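[workshop-automation] Bin-picking cell: reply on fixturing, cable routing and the acceptance run

From: Smaranda Lungu
To: Workshop Automation list
Subject: Re: Bin-picking cell, outstanding items before November
Tuesday, 4:10 p.m.

Dear members,

Thank you to Hema Varghese for the written list of outstanding items. I am responding on behalf of the Prorkby Shared Workshop, where the cell is being built. Her message is quoted here in part so that members who joined the list after the spring meeting can follow the discussion.

Hema Varghese wrote:
> The Marwat group would like to reproduce the cell on a smaller arm
> and has asked for three points to be settled in writing.
>
> First, the bins. The earlier drawings show one bin bolted through
> the tabletop. Has this been given up, and if so, what holds the
> bins in position during a run?
>
> Second, the cables. Our own arm pulled a connector out at the
> gripper on its second day of use. We would like to know how much
> slack you leave at the wrist and where the bundle is tied.
>
> Third, the acceptance run. The notes mention 398 attempts but do
> not say which objects were used or what counted as a success.
>
> I would also ask that the test objects be ones that any workshop
> can obtain without placing a special order.

The replies below follow the same order. Haris Hayat has reviewed the section on cables, and Tahira Siddiqui kept the log from which the figures are taken.

1. Bins and clamping

The bolted arrangement has been withdrawn. It required holes in a table that other members also use, and it made it impossible to exchange a bin without tools. The present layout places two metal bins of similar design one behind the other on the wooden tabletop, with a bar clamp at each side where the bins meet. The clamps are ordinary woodworking clamps from the general tool store. Members are asked not to borrow them while the cell is assembled. If a clamp has been moved for any reason, the bin position must be taught again before the arm is enabled.

The sloping walls of the bins deserve attention. A planner that treats the bin as a rectangular box will permit approaches that bring the gripper into contact with the wall. We model each wall as a separate inclined plane and keep a margin of 40 mm between the wrist and the rim. Objects that rest directly against a wall remain the most difficult case, particularly long ones. 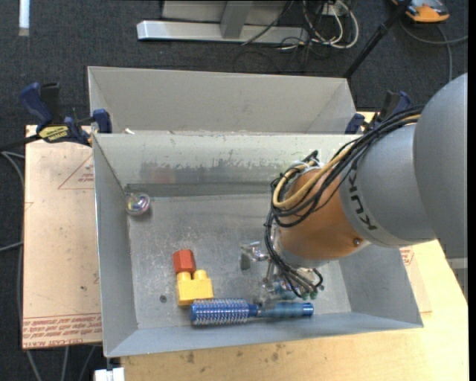 2. Cables at the wrist

The cables run along the outside of the KUKA arm and form a wide loop at the wrist. The loop is deliberate. An earlier version was tied closely to the arm and looked much neater, but it restricted the last joint and placed the load on the connectors. Mr. Hayat recommends the following procedure for the Marwat group:

Move the last joint to each end of its working range, by hand guiding or at the lowest jog speed, before fastening anything.
Tie the bundle on the upper arm first and work toward the gripper.
Leave the loop free at the wrist and secure the thin wires separately below it.
Limit joint travel in software to 305 degrees in total, so that the loop can't wind up over a long session.

Please inspect the wires at the gripper connectors at the start of each session. The inspection should be entered in the cell log with initials.

3. Acceptance run and test objects

All 398 attempts were made with household items and toys. The set includes a round hairbrush, toy building blocks and a small transparent ball. An attempt is counted as a success when the object is lifted clear of the first bin, carried over the shared rim and released inside the second. Dropping the object on the rim counts as a failure even if it then falls into the correct bin.

Of the failures, 74 were attributed to perception. Transparent objects accounted for most of them. Shamim Mughal is preparing a comparison of two lighting arrangements and will circulate the results through this list.

4. Remaining work

Two items are still open. The side guards are to be made from cast acrylic sheet, and the protective paper is to stay on until all drilling is complete. The quotation from Jallow for the brackets has been received and is under review. The Plurkmont controller software will remain at its present version until the guards are fitted, and requests for changes should be held until then.

Corrections to the sections above may be sent to the list or to me directly.

Yours sincerely,
Smaranda Lungu
Automation Section, Prorkby Shared Workshop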